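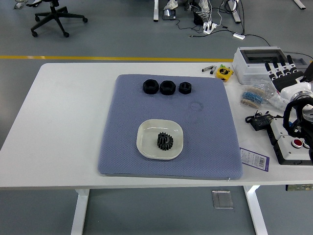 To: zotura-demonstrations
From: Consolacion Yap
Date: 10/16/21
Subject: Re: [zotura-demonstrations] Small parts task, start layout and handling of failed takes

Dear members of the list,

Thank you to Brahim Erraji for the questions quoted at the end of this message. They were discussed at the Trelen coordination call, and the answers below apply to all sites contributing demonstrations to the small parts task. The written protocol will be amended accordingly. Until the amended version is posted, please treat this message as the reference.

1. Start layout

The start layout is unchanged. The blue-gray mat is placed in the middle of the table. The three black hexagonal nuts are set out in a row on the far part of the mat, with the two larger nuts to the left and the smaller nut at the right end. The off-white square plate goes nearer the operator, and the black spur gear lies flat on it. The gear may be slightly off center on the plate. Operators are not required to correct this between takes, and small differences from one take to the next are welcome.

The order of the nuts does matter. The smaller nut is always the last to be picked, and the instruction text stored with each take says so. If the order has been changed by mistake, the take should be kept and labeled "layout B" in Flandeo. It should not be deleted.

The mat may overhang the front of the table a little. It should lie flat where the parts are.

2. Items outside the mat

Several sites have asked whether the rest of the table must be cleared. It need not be. Tools, pouches, bags and the storage case may remain at the sides and back of the table provided that they are off the mat and outside the path of the hand. The control box must stay within reach of the person supervising, with nothing resting on the red button. Please check the slack in the black cables beside the arm before the first take of each session - a loop that catches on the table edge will spoil the wrist motion, and the fault is difficult to find afterward in the recorded data.

3. Remote control or guiding by hand

Both methods remain acceptable for this task, but they are not to be mixed within one take. For remote control, the operator wears the glove and watches the table directly. For guiding by hand, the operator moves the wrist to each part and closes the fingers from the pendant. Please do not push on the fingers themselves. Wahyudi Pelupessy has compared the two sets received in September and reports that the hand-guided takes are steadier during the approach, while the remote takes contain more natural corrections once a nut has been touched. We would like to have both.

Each site is asked for 100 takes by remote control and 100 by hand guiding, making 200 in all. Takes already uploaded count toward this total.

4. Failed takes

A take in which a nut is dropped on the mat and picked up again is a valid take and should be submitted as it stands. A take in which a part leaves the table is to be ended at once and labeled "ended early". Operators should not reach in to help while the arm is live. This has been observed at two sites, and it makes the take unusable as well as being contrary to the safety rules everyone signed.

Of the 104 takes received from the Grimshaw laboratory, 37 carried no outcome label. Danang Tuhumury will return the list to the laboratory, and we ask that the labels be filled in from the operator notes. Where the notes do not settle the matter, please write "unknown".

5. Operator changes

Operators may change during a session. The incoming operator should make a few practice motions with recording switched off, and the operator field in Flandeo must be updated before recording resumes.

Questions about the glove calibration should go to Nanna Stougaard directly. All other questions may be sent to this list.

With kind regards,

Consolacion Yap
Demonstration Coordinator, Zotura
Trelen

> From: Brahim Erraji
> To: zotura-demonstrations
> Subject: [zotura-demonstrations] Small parts task, start layout and handling of failed takes
>
> Dear all,
>
> We are preparing to resume recording at Grimshaw and would be grateful for guidance on several points.
>
> First, the protocol shows the small nut at the right of the row, but one of our operators has been placing it on the left. Should those takes be discarded?
>
> Second, is a dropped nut a failure if the operator recovers it without help?
>
> Third, our newer operators find it much easier to guide the arm by hand than to use the glove. May they begin a take by hand and finish it by remote control?
>
> Finally, does the whole table have to be cleared, or only the mat?
>
> Thank you in advance.
>
> Brahim Erraji
> Grimshaw laboratory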